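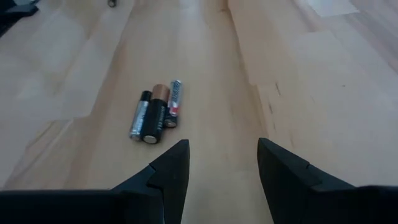
Kevumero项目抓取作业规范例会纪要
2022年11月22日,Purneck小会议室。议题2项,原定半小时,开到饭点。

一、散件混放的处理。现行规范第14条写着“同类物品应规格一致、间距适当”,起草时大概设想物品都受过良好教育。实际作业时,粗细不同的电池挤在一处,黑身铜头的那节最粗,旁边带红圈的最细,指尖该从哪边下去,条文只字未提。Hnatiuk方面主张先拨开再夹,Eren方面主张直接夹,双方各讲了一遍,又各讲了一遍。议定:相互接触的物品一律先分离后夹取,分离动作单独记录,不计入夹取次数。“间距适当”四字删去,改为具体数值,数值由Hnatiuk提供,2月前交。

二、指尖与台面的距离。Eren提出下探速度应分3段,末段最慢。与会者均表示赞成,随后就“末段”从哪里算起争论良久。

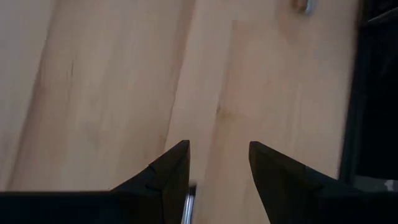 最后同意以指尖最低点为准,不再以夹爪法兰为准,旧表格作废。仍有人舍不得旧表格,准许留作纪念,不准填写。

另,编号1244的异常单至今无人认领,原因栏只填了“正常”。会议认为,既属正常,便不该有单;既已有单,便须重填。退回Eren补写经过,写明夹爪开度和停机时刻,“正常”二字不再接受。

三、其他。急停按钮周围不得放水杯,此条上次已通过,这次再通过一遍。

下次会议时间另行通知,修订稿会前发出,请先读再来。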